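Print this page
E-mail this page

Rustad Craft Market: Questions from Stallholders

How do I apply for a table?
Fill in the form at the Wakberg library desk or send it by mail to P.O. Box 3385, Wakberg. Applications for the November market open when the summer market closes. We reply to everyone, including those we can't place.

How big is a table, and can I have more than one?
Tables are 5 feet long. You may book two if you share with another maker, but both names must be on the form. Racks and easels have to stand behind the table, clear of the aisle.

Do I have to make everything myself?
Yes. Beads, wire, clasps, yarn and blanks can be bought in, but the finished piece must be your own work. Kits put together without changes are not accepted. If you are unsure, send a note with your form.

What should I cover the table with?
Anything clean. Cloth should reach the floor on the customer side so that boxes can go underneath. Plastic covers are fine and are easier to wipe down, but tape or clip them at the corners. Small jewelry tends to show up better on a plain color, so many sellers lay a piece of felt on top.

A wire ring with small beads, and a checkered cover:
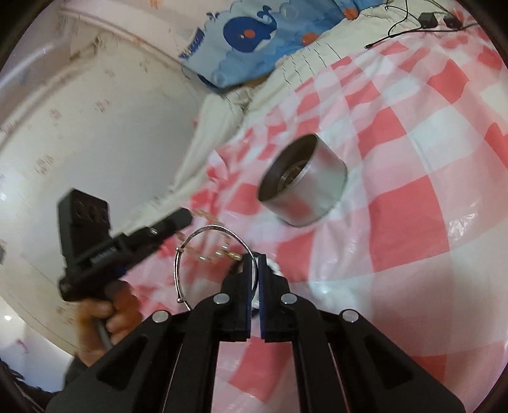
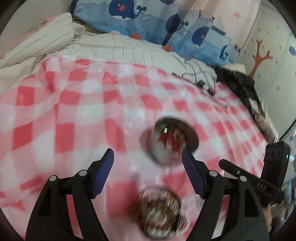
Trygve Tveit writes: I sold earrings at the last two markets and the rule on metals cost me a morning of relabeling. Please tell new people to write the metal on every card before they come. "Silver" won't do if it is only silver-colored.

What has to be on the label?
Your name, the price and the main materials. For earrings and rings, state the metal, and say so if it contains nickel. Plated pieces must be marked as plated.

When can I set up?
Doors open at 7 a.m. Unload on the Sorkus Street side and move your car before 8:30. Please don't start packing until 4 p.m., even if you have sold out.

What if I have to cancel?
Call Eilif Lundgren at the market office. Fees are returned up to 2 weeks before the market. After that we can only return the fee if someone on the waiting list takes the table.

Print this page
E-mail this page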